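The Lodger in My Notebooks

Somewhere in my second year of trying to write a novel, my friend Ruba Azar borrowed the first hundred pages and gave them back with a single word written over and over in the margins. The word was "stairs." She had circled every one. People in my book argued on stairs, fell in love on stairs, sat down on stairs to open letters they should have opened standing up in a kitchen like normal human beings.

I was mortified, and then I was curious. I went through the old notebooks (I keep them in a trunk from my grandfather, 68 of them at last count, most with coffee on the cover) and there they were, going back to high school. Stairs in the poems. Stairs in a truly awful play about a lighthouse!

I grew up in Fitthorpe, in a ranch house so flat you could roll a marble from the front door to the back. My cousins had a staircase and I didn't, and I suppose I've been building one ever since. That's the easy explanation, anyway. I've told it at readings and people nod. I'm less sure of it every time I say it.

When I moved to Rendby for a winter to finish the book, I rented a room on the top floor above a shoe repair shop run by a man named Eskil Solheim. I walked up to that room four or five times a day and did most of my thinking on the way. I also did most of my complaining. Eskil could hear me through the wall, muttering dialogue, and once he called up that the sister would never say that. He was right — she wouldn't. I took the line out before I'd even put down the groceries.

What I had that November was a draft of 559 pages with no middle. The beginning was fine and I loved the ending, and in between there were people walking around a town waiting for me to tell them something. I tried outlines. I tried index cards on the floor. I tried reading the whole thing out loud, and lost my voice somewhere in chapter nine, and lay on the bed drinking tea with honey and hating everyone in the book, especially the sister.

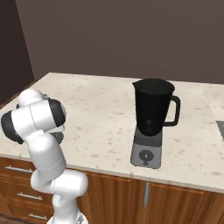 Then I did the thing Ruba had been telling me to do all along, and stopped hiding from the stairs. I gave the family a house with a staircase they were fighting over, a big ugly one the father had built himself and never finished, and I let them all have it out. The middle came in 17 days. I've never written that fast before or since, and I wouldn't recommend it to anyone with a back.

My editor at Söderlund, Young-sook Byun, cut plenty of it. She left the staircase alone and went after the weather instead (I had a lot of weather). Her notes were in green pencil and they were mostly questions. Who is cold here? Why does he care if it rains? I still ask myself those when I'm stuck, which is often.

The new book is set on a barge. I picked a barge on purpose, one level, low ceilings, nowhere to climb. I'm on chapter six, and last week a character I hadn't planned on came aboard carrying a ladder.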